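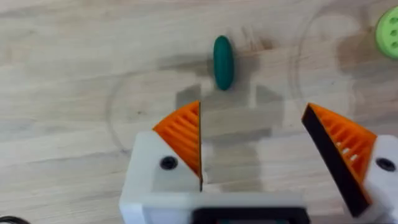
Table 4 – small items and hand tools check
Mesden Activity Centre, Lévesque Room
Last updated: May

Fill this in before the first session and again at close. Mark each line OK, Fix or Remove, and write a comment for anything that isn't OK. Completed sheets go in the tray by the Cerner cupboard.

1. Table top
Wipe down and run a hand over the whole surface, along the grain and across it. Look for splinters, glue drips and raised edges.
Result: OK
Comment: Light wood, no change from the last sheet. Use a damp cloth only. The spray from under the sink leaves the top sticky.

2. Small loose items
Anything that fits in the small-parts tube stays off the table when children under three are in the room.
Result: Fix
Comment: The small dark green oval piece has no match in the tub list. Treat it as a small part until somebody finds out which set it belongs to. Tub count is 696 pieces on the list.

3. Balls and round things
Squeeze, turn over and check for cracks. Balls are put back in a tub at close so they don't end up on the floor by the door.
Result: OK
Comment: Check the lime-green one on all sides. Dirt collects in the dark spots on balls of this kind and a dry brush gets it out. 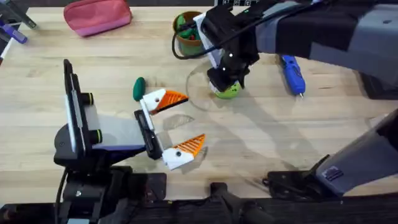

Lime-green ball and small dark green oval, table top.

4. Pots and cups
Nothing cracked or chipped. No liquid left standing from the last group.
Result: OK
Comment: Cups go well back from the working side. One got knocked over in the morning group, water only.

5. Hand tools
Check the body for cracks and the tip for bends or old glue. Tools with a cord get the cord checked from end to end. Tools that heat up need a mat under them and 40 minutes to cool before they go in the drawer.
Result: Fix
Comment: Two Brollura mats are missing. Borrow from the kitchen side for now, but please sign for them.

6. Rods, sticks and discs
Sort by colour and check the ends. Snapped rods go in the bin, even the long ones. Discs with a centre hole can stay out for the older group.
Result: OK
Comment: Black rods are hard to see on the dark floor tiles – sweep under the table at close.

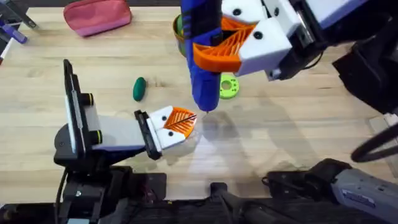
Can hand tools and small pieces be out on the table at the same time?
They can for the older group, as long as an adult is at the table. For the younger group, put the small pieces away first and then bring out the tools.

7. Floor and walkway
Bags under the bench, aisle clear to the door.
Result: OK
Comment: None.

8. Stock
Replacement parts order is around 3,000 for the year, all rooms. Don't order extra for this table until item 2 is sorted.

Next check: before the first session

Related
Table 3 – paint and paper check
Small-parts tube: how to use it
Kitchen side opening list
Tub list, Lévesque Room

Contact the Mesden front desk | © Mesden Activity Centre | Back to top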